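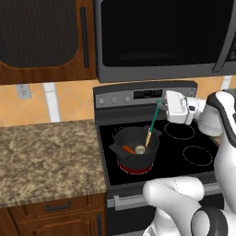

29 de noviembre de 2023

¡Qué día más bueno! Tengo los ojos como dos tomates y no he comido nada decente desde el desayuno, pero quiero dejar esto escrito antes de acostarme, que luego se me mezclan los días y cuando Ramil me pregunta qué toqué y en qué orden no sé contestarle.

Llegué a Karetholm temprano, con la idea de pelearme con la muñeca de la Sultana. (Llamamos Sultana a toda la celda, el brazo y la cocina juntos; la bautizó Amancay en junio y ya no hay quien le cambie el nombre.) El problema era el mismo de la semana pasada: en reposo, todo perfecto; en cuanto la pinza sujetaba algo largo por el extremo y lo metía en la olla, el mango empezaba a temblar. Un temblor finito, muy rápido, que iba creciendo hasta que el utensilio se escapaba. Chrysanthi decía que era la ganancia del controlador. Yo decía que era el contacto. Llevábamos días con esto y a las dos nos encantaba tener razón.

Primero hice lo aburrido: copia de la configuración, una carpeta nueva con la fecha y los parámetros de las articulaciones impresos en papel, para tacharlos a lápiz. Después bajé la rigidez de la muñeca un poco, como quería Chrysanthi, y lancé la tarea de remover. Temblaba menos. La bajé otro poco y dejó de temblar, pero el brazo llegaba tarde a todas partes, como si tuviera sueño, y la cuchara rozaba el borde de la olla al entrar. Así que media victoria para ella. Se lo dije y se puso insoportable de contenta.

Volví a la rigidez de antes y me fui a mirar los dedos. Y ahí sí que disfruté. Las almohadillas tenían definida una geometría de colisión heredada de la versión vieja, más estrecha que la pieza dibujada, de modo que el mango se apoyaba en una rayita y pivotaba sobre ella todo el tiempo. El solucionador intentaba corregirlo en cada paso, se pasaba, volvía, se pasaba otra vez... ¡y de ahí el temblor! Dibujé las cajas de colisión de nuevo, con el ancho completo de la almohadilla, y puse la fricción de torsión que había quedado a cero desde quién sabe cuándo. Esmaeil vino a mirar por encima de mi hombro y soltó un silbido. Le pedí que me leyera las inercias del eslabón de la muñeca mientras yo las comparaba con la hoja, y salieron todas bien menos una, que tenía dos ejes cambiados. No era la causa de nada, pero la arreglé igual y me quedé en la gloria.
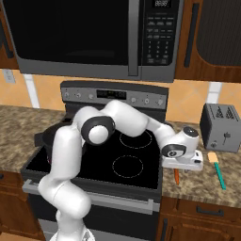
Cambiar la postura de partida era lo siguiente de la lista, y le tenía ganas desde hacía mucho. La antigua dejaba el codo casi estirado, y cada vez que el brazo salía hacia la encimera derecha pasaba cerca de la singularidad y daba un latigazo. La nueva lo recoge más y manda el antebrazo en arco por encima de la placa, con sitio de sobra para bajar la muñeca al otro lado. Para comprobar el recorrido me fijo siempre en la espátula de mango verde azulado, la que está sobre la encimera delante de la tostadora, porque es lo primero que se mueve si un dedo baja de más, y la tostadora con su palanca al frente es justo donde me daba miedo que se enganchara algo. Repetí el paso hasta que me aburrí de verlo salir bien. Bueno, mentira, no me aburrí nada, lo habría puesto en bucle toda la tarde.

Apunto los valores por si mañana se me olvidan: el límite blando de la última articulación queda a 90 grados hacia cada lado de la posición neutra. Antes no había límite blando, solo el duro, y el planificador a veces elegía dar toda la vuelta por el camino largo con una cuchara en la mano, que daba bastante risa pero no servía para nada. Y el movimiento de vuelta a casa ahora dura 200 pasos fijos. Thilini prefería que dependiera de la distancia, y lo discutimos un rato comiendo galletas. Al final fijos, que así los registros se alinean solos y ella misma se ahorra trabajo después.

A media tarde se cayó Warkska, claro. Es la máquina vieja, la del ventilador que suena a secador de pelo, y había dejado en ella la prueba larga. Ramil la levantó desde su casa, con una paciencia que no le agradezco lo suficiente, y resulta que el disco estaba lleno de registros que había dejado yo. Míos, todos míos, desde el verano. Los borré con la cara colorada y puse una tarea para que se limpien cada noche. Debería haberlo hecho hace meses.

Mientras Warkska volvía a la vida, me pasé a Stalska y repasé el cierre de la pinza con calma. La secuencia que tengo ahora es esta, la copio de mi papelito:

- abrir del todo y esperar a que la velocidad de los dedos sea cero
- bajar con la orientación bloqueada
- cerrar a fuerza baja hasta el primer contacto en los dos lados
- subir la fuerza en rampa, sin escalón
- levantar un poquito, parar y medir si el objeto resbala

El cuarto punto es nuevo. El escalón de fuerza era un bruto: lanzaba las cosas redondas como pepitas de melón. Con la rampa se quedan donde están, ¡todas! Bueno, casi todas, la olla por el asa sigue siendo otra historia y para eso habrá que pensar el ángulo de entrada, porque las asas son cortas y planas y los dedos llegan torcidos.
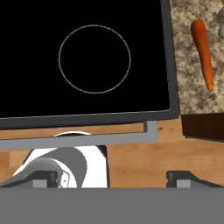 También probé a abrir los dedos mucho antes de bajar, en cuanto el brazo se pone en camino, y me gusta más así. Se gana tiempo y la última parte del movimiento queda limpia, sin que haya dos cosas cambiando a la vez. Lo único que falta es avisar al comprobador de colisiones, que sigue pensando que la pinza viaja cerrada y me deja pasar por huecos que no son tan huecos. Mañana a primera hora.

Y la prueba larga, cuando Warkska resucitó: 100 repeticiones seguidas de coger la cuchara, remover, devolverla. Sin temblor. Me levanté de la silla y di una vuelta por el pasillo yo sola, de pura alegría. Chrysanthi dice que habría que repetirla hasta 700 antes de cantar nada, y tiene razón, la he dejado puesta esta noche. Le he prometido que si sale algún temblor volvemos a hablar de su ganancia y que invito yo.

Esmaeil quiere que documente lo de las cajas de colisión para la gente nueva. Le he dicho que sí, con un dibujo hecho a mano, que se entiende mejor que mis frases. Amancay me ha pedido además que renombre los archivos de parámetros, que ahora se llaman «bueno», «bueno_2» y «bueno_de_verdad». También tiene razón.

Pendiente para mañana: comprobador de colisiones, nombres de archivos, mirar si la limpieza nocturna ha borrado solo lo que debía (¡ay!), y llevar galletas, que hoy me comí las de Thilini.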